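Speaker notes - Opening Up an Old Desktop, Skumix community repair evening, October 21, 2022

Welcome everybody in and let them find a seat. Say how glad I am that over 60 people signed up, when in June we had five!

Start with the worry most of us share - that once the side comes off we'll never get it back on. Go slowly here and tell the story of my first computer and the screw in the carpet.

Then the two slides. Lay the case on its side, find the power supply and read its label, then look for the memory slots and the little round battery.
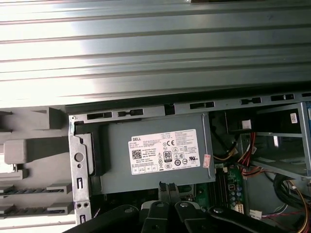
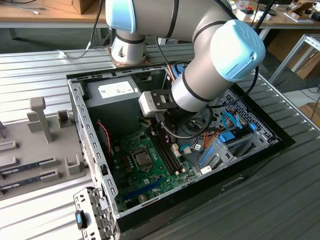
Pause for a drink of water. Remind folks to unplug at the wall before they touch anything, and to keep their screws in a saucer. Handouts from Maron are by the door, and I'll happily stay late if anyone brought a machine from home.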